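Subject: Re: Gornlow sim pack – worth it for a small shop?
List: small-arm-users

Unnamed poster wrote earlier:

> Has anyone on here tried the Gornlow simulation pack with a real two-finger
> gripper? We have the Trajkovski arm and the stock hand that came with it,
> and I'm tired of tying up the bench every time I want to try a new grip.
> The sales page says a lot about "ready to use tasks" and very little about
> what you get. Price for us would be 548 for the year. Also, does it need a
> monster computer? Ours is not a monster.

Hi all,

I've had the pack since May, so I can take a swing at this. Short version: I like it, I'm keeping it, and I'd still tell you to do the trial first and not let them talk you into the yearly plan on day one.

We're on the same arm as you but with the Bosach hand, and getting that hand into the sim was the part I was dreading. It was fine! The import tool took our file, complained about one joint limit, and let me fix it in a text box. I was opening and closing the fingers on screen before lunch. The stock Trajkovski hand is already in the list, so you get to skip all that.

The tasks are the main thing you're paying for. You get 13 of them in the base pack, mostly pick up, hold, hand over, put down, with a bunch of plain shapes to grab. Some are dull. The ones I use most are the holding tasks with the odd shapes, the kind of thing that's narrow where you grip it and wide up top. Those are the grips that give us grief on the bench, so being able to run them all night with no one standing there is pretty great. You also get a view from the hand, looking out past the fingers, and I ended up using that one way more than the big overview.

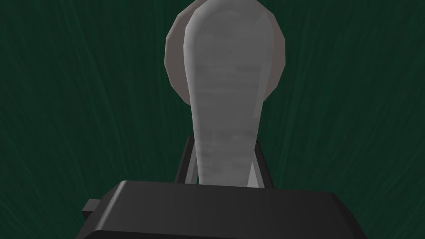 Divov wrote back to me off list that the looks are what put them off, and that for this kind of money they wanted nicer models and smoother edges. They also said they'd tested the free trial on an old laptop and it ran without a hitch, so maybe those two things go together.

I'm with them on the second part. The round things have corners if you look closely, and the surfaces are pretty basic. I don't care much, as I'm there for the grip and the numbers that come out of it. If you're training something that has to work from camera pictures, though, I'd think harder about it. You can swap in your own textures but the menu for that is buried, and the help page for it was out of date when I looked.

As for the computer, ours is a plain office desktop with a middling graphics card. One window at a time is smooth. I got greedy and tried 15 copies at once and it crawled, then one of them quit on me and took its log with it. I run four now and let it go overnight.

Things I don't love:

Friction. The default setting is way too sticky. Stuff stays in the fingers that would be on the floor in real life. Turn it down before you believe anything it tells you. I lost most of a week to that one – my own fault, it's in the notes.

Support. Nice people, slow answers. Send them your settings file the first time or you'll spend a few days just getting asked for it.

The license is tied to one machine. Moving it means an email, see above.

So for you, with the stock hand and a bench you'd like to get back, I'd say give the trial a go with one grip you already know well. Set it up the same way in both places and see if the sim drops it when the real one does. If that matches up, the yearly price seems fair to me. If it doesn't, write to the list and I'll send you my friction settings to try before you give up on it.

One question back at you: what firmware is on your arm? We had to update ours before the sim would talk to it, and I can't remember if that was a Gornlow thing or a Trajkovski thing.

Cheers from the back bench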